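Ekside has changed the way it looks after its hand-held Dzene grippers, the two-finger tools its crews carry through bedrooms to record how bedding and clothes are handled. The new routine started in April and applies to every unit sent out from the Plondell workshop.

Until now a gripper went back to the bench after 400 recorded grasps. The interval has been cut to 200, and part of the check is now done on site, beside the bed being worked on.

The first step is done with the fingers spread. The operator looks over the pivot pins on both sides and the blue rubber on the finger pads, and wipes off any lint. Plush blankets shed a lot of it, according to the workshop.
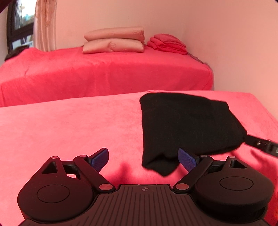 ## Closing check

The second step is done with the fingers brought together. The tips should stand side by side and parallel. If one leans, the linkage on that side is loose and the unit goes back to Plondell, where the joint is stripped, cleaned and tightened. Operators are asked not to tighten anything themselves, as an over-tight joint makes the finger drag and wears the pin.

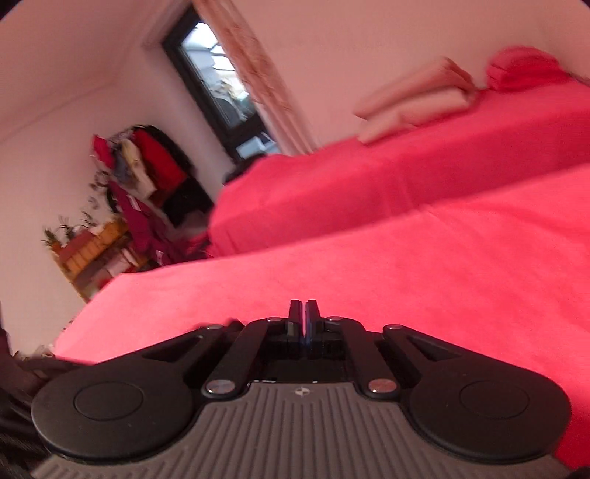 Finger rubber is replaced in pairs, even when only one side is worn. Skisside, which supplies the pads, has sent 300 of the current grey-backed type, and the workshop expects that to last the winter. The older pads can still be used up on training units.

Each gripper also has a paper card that travels in its case. Operators write down the grasp count, any pads changed and whether the tips lined up. Cards go back to the workshop with the tool and are kept for 2 years.

Ekside says the schedule will be looked at again once the winter bedding work is finished.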